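3.2 Bin sorting at the Boltside depot

Returned sports goods at Boltside are sorted by hand into open plastic bins before they go back on the shelf. We recorded 2,109 placements over 25 sessions in May. Bin colour was the only cue given to sorters, and no labels were used.

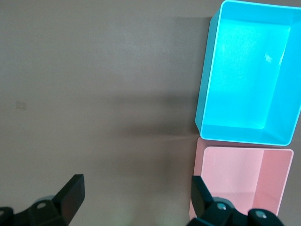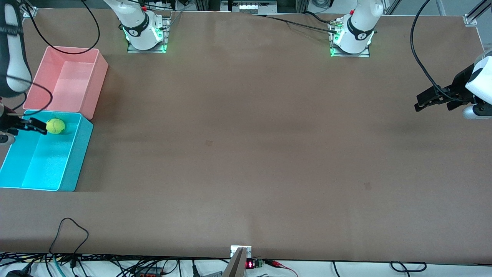
Figure 3. Turquoise and pink bins on the sorting table.

Sorters made fewer errors when the two bins differed in size as well as colour. At Hjaltested, where all bins were the same size, 19 items had to be moved afterwards. The turquoise bin in Figure 3 is the larger of the pair – balls, such as the tennis ball in the second picture, were assigned to it throughout. Bins were kept close together to shorten the reach between them. Spacing is taken up again in Section 3.4.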